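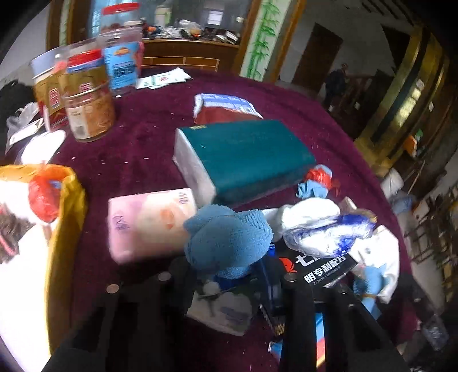
Re: [provomley-list] Does Willer sampling help on cluttered tables?

OK so I finally have something to say about the clutter question, and I'm pretty happy with it! The short version is that Willer sampling (picking which demos to train on by how much the pieces touch each other, instead of at random) does help, but mostly on the soft stuff. Think of the blue towel all bunched up against the pink pack, with the twisted plastic bag next to it – where does one thing stop and the next one start? The old random-pick policy would happily close on two things at once in spots like that. The Willer one still does it sometimes, just a lot less.

On 2nd February the Boven group wrote:
> We tried Willer sampling on our shelf setup and saw no gain
> over random at all. Same network, same number of demos. Has
> anyone run it on home tables with bags and cloth? We're
> wondering if rigid boxes are just too easy for it to matter.
> Also, which split did you use for Kuzmenko?

I think you're right about the boxes. We trained both policies on 100 demos each, then ran 40 test picks per policy on tables neither one had seen. Random grabbed two items at once on 9 of the soft picks, and Willer did on 7 fewer. On boxes and jars I couldn't tell them apart, so that sounds like your shelf.

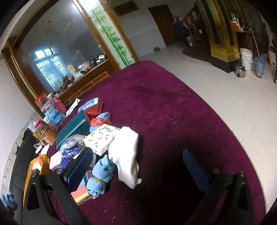 The part I'm less sure of is the scoring. Our touch score comes from a segmenter, and it gets confused by anything see-through or fuzzy, so some of the "hard" demos it picked were probably just hard for the segmenter. I went through a bunch by hand and swapped out the worst ones (yes, this took all weekend). I haven't rerun with the untouched picks yet, so please don't quote my numbers anywhere until I have.

As for Kuzmenko, we used the second split, the one with whole homes held out. The first one leaks the same tables into train and test, and everything looks great on it.

If you can send me your shelf demos I'd love to run our score over them. My guess is they all come out nearly the same – in that case the sampler has nothing to choose between. I should have the rerun done by April.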